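Última actualización: 5/16/21

Prácticas en la fundación Gririta: ¿vale la pena?

marisol_dv
¡Hola a todos! Mi hija quiere apuntarse al programa de identidad cultural de Gririta, el que da Rogelio Macapagal en el local de la calle Robles. Son 96 horas, sin pagar, y al final cada chico escribe un ensayo sobre su familia y lo lee delante de todos. A mí me encanta la idea (mi abuela llegó de Manila y en casa jamás se habló del tema), pero mi marido dice que es mucho tiempo para un diploma. ¿Alguien lo ha hecho?

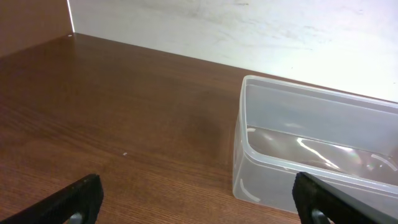
Ah, y me piden la solicitud antes de noviembre, así que tampoco tengo tanta prisa, pero ya me conocen.

tinta_verde
Yo lo hice hace dos ediciones y repetiría mañana mismo. Vimos documentales, entrevistamos a vecinos mayores y discutimos muchísimo — lo mejor fueron las discusiones. Mi ensayo salió de 1094 palabras y me lo devolvieron tres veces, ojo.

Wojciech Adamczyk
Pues yo no lo veo tan claro. Mi hijo fue y acabó harto de que le preguntaran «¿y tú qué te sientes?» cada tarde. Tiene quince años, se siente de Ulletti y punto. Para eso prefiero el taller de Willon, que es más corto y hacen radio.

tinta_verde
Hombre, Wojciech, pero en Willon no trabajas nada de historia familiar, son cosas distintas. Y lo de la pregunta... a mí también me cansaba al principio, lo admito.

Wojciech Adamczyk
Distintas, sí. Solo digo que no todos los chavales tienen ganas de contar su casa en público. 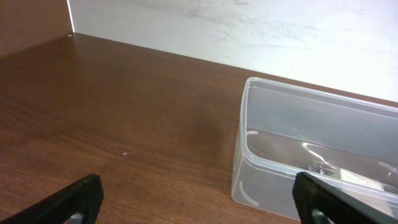 Y leer el ensayo delante de los padres debería ser voluntario, eso lo dije en la reunión y lo mantengo.

marisol_dv
Uy, eso no lo sabía, mi hija es tímida. ¿Se puede entregar solo por escrito?

pacoyuste
Sí, se puede, hay que pedírselo a Rogelio al inscribirse. La mía lo hizo así y sin problema. Lleven el formulario impreso, que por correo tardan una eternidad.

marisol_dv
¡Gracias, Paco! Entonces esta noche lo hablo con ella y les cuento.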